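Gedell Tabletop Sim Kit: a season of use with our after-school robotics club

Rating: 4 out of 5

I coach an after-school robotics club for high schoolers, and for years our problem was the same one every club has: one arm, one table, too many kids waiting for a turn. This year we put the real arm on a shelf for the first half of the season and did everything in the Gedell Tabletop Sim Kit instead. It's a simulator with a ready-made table, a gripper and a big library of stuff to pick up, and I like it so much that I'm writing my first software review ever.

We used it to get ready for the Warnness Cup, a student contest where teams program a gripper to sort and shelve household things. Our team is called Canda (long story involving a misprinted T-shirt, and the kids refuse to change it).

Getting started

We have 4 laptops, none of them new, and it installed on all of them in one afternoon. The club license was $40 for the season and the kids could take it home too, so that was an easy yes. There's a guided first lesson where you move the gripper to a spot, close it, lift and let go. My newest members got through that before the snacks came out.

The object library

Oh, this is the fun part! I expected gray cubes. What you get is a junk drawer: drink bottles, toys, trays, cups, a slice of watermelon with leaves sprouting out of the top. Our students spend far too long choosing what goes on the table, and I've stopped fighting it, because the choosing makes them think about shapes. A can-shaped thing with straight sides is friendly. A toy car is low and wants to be grabbed across the body. And then there's the gold trophy cup, which everybody wants to pick up first and which is a little monster, with that wide rim and two curly handles sticking out.
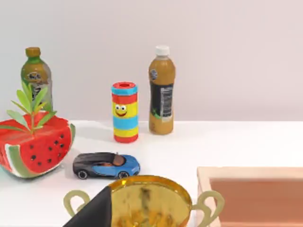 Andri Imhof, one of our juniors, took the trophy on as a personal project. Going for the handles seems like the obvious plan, and he tried it for a week. Then he switched to pinching the rim and wrote a neat little routine that checks which way the handles point before the gripper comes down. It's still not perfect, but watching him explain it to the freshmen on the whiteboard was my favorite moment of the season so far.

Trays are a good early exercise as well. Getting something down inside a shallow one without clipping the side teaches kids to care about height, and they learn it faster when a bad crash costs them a click on Reset and no broken parts. We must have saved a fortune in gripper fingers.

The camera views

You can work from a camera set low and close to the gripper, and I'd tell any coach to make the kids use it early. Ours started out with a wide overhead view and wrote code that fell apart the minute they gave it up. From down low, tall things hide short things, the gripper covers up part of what you're reaching for, and half of your target may be out of view. It's frustrating for a couple of meetings! Then they start planning for it, moving back a bit to look again before they commit, and the programs get much better.

Shelving practice

The Warnness tasks end with putting things away, so we spent most of our later sessions on the light blue organizer. It has tall uprights between the compartments and a little raised lip along each ledge, and both of those matter. Come in too low with a bottle and you're going to hit something. Come in crooked and you meet an upright. The group settled on a rule they chant at each other, "up, square, in," and I've heard it in the hallway.

Bottles are where I'd start with shelving. They're tall, there's plenty to hold on to, and the labels give the vision kids something to work with. Our vision pair had a great time with the red one that has Chinese characters on it in yellow. They trained their detector on 900 saved views and then went greedy and made 2000, and the bigger set did do better on bottles that were partly out of view. 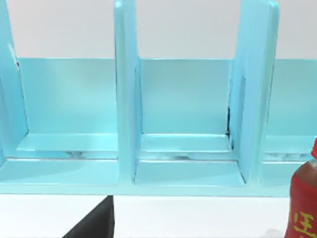
What I'd change

The save menu is a mess. Scenes are listed by the time you made them and you can't rename one without opening it first, so we ended up with a paper list taped to the wall.

Pale objects on the white table can be hard for younger kids to pick out on a dim laptop screen. A choice of table colors would fix that in a second.

The manual assumes you know what a coordinate frame is. I had to write my own two-page handout. The Frei workbook, sold separately, covers the same ground nicely, and I wish it were bundled.

Who it's for

Middle school might be a stretch without a patient adult nearby, but for a high school club with more students than robots I'd get it tomorrow. We've renewed for next season, and the freshmen have already asked for the watermelon on day one.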